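Housekeeping Standards Board – Linen and Laundry
Topic: Folding of waffle-weave cloths

Grirnus_Linen
Oct 29, 2019
Members are asked to fold waffle cloths once, with the stitched hem at the front. The layers should lie flat before shelving.

Skernuvia_House
Our site respectfully disagrees. A single fold bunches in the middle – thirds hold better.

Pandiris_Desk
Thirds are too thick for our shelves. We stock 400 cloths and will retain the single fold. A light gray one is attached, with some bunching still to be smoothed.
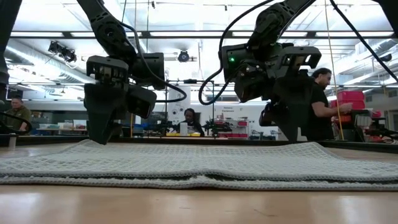
Reply from Grirnus_Linen
Noted. Both methods may remain in use until the April review.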